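Friday at the Driltham Soap Works 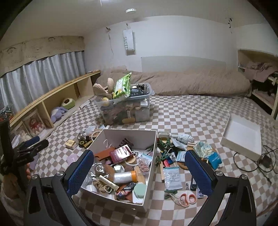
Marietjie Pretorius

The Driltham works opens to visitors one Friday in February, which tells you how keen they are on visitors. I paid my 15 dollars at the gate and got a hairnet and a wristband that turned my arm green.

Our guide, a patient man in rubber boots, led us past the boiling pans. There are four, and the oldest is called Gourlay, after a foreman who once fell asleep against it. Each batch makes 2000 bars. The smell is lavender for the first minute and wet sheep from then on.

The cutting room was the best part. A woman trimmed the edges by hand and threw the scraps over her shoulder into a tub without looking - she missed once, and I felt I had been let in on something. Questions about the recipe were referred to the leaflet. The leaflet referred us to the guide.

The tour ends in the gift shop, as all tours must. I bought two bars of the plain and one called Grendelness, which is gray and claims to be pine. Parking is behind the works, and the bus back to town leaves at ten past four, whatever the sign says.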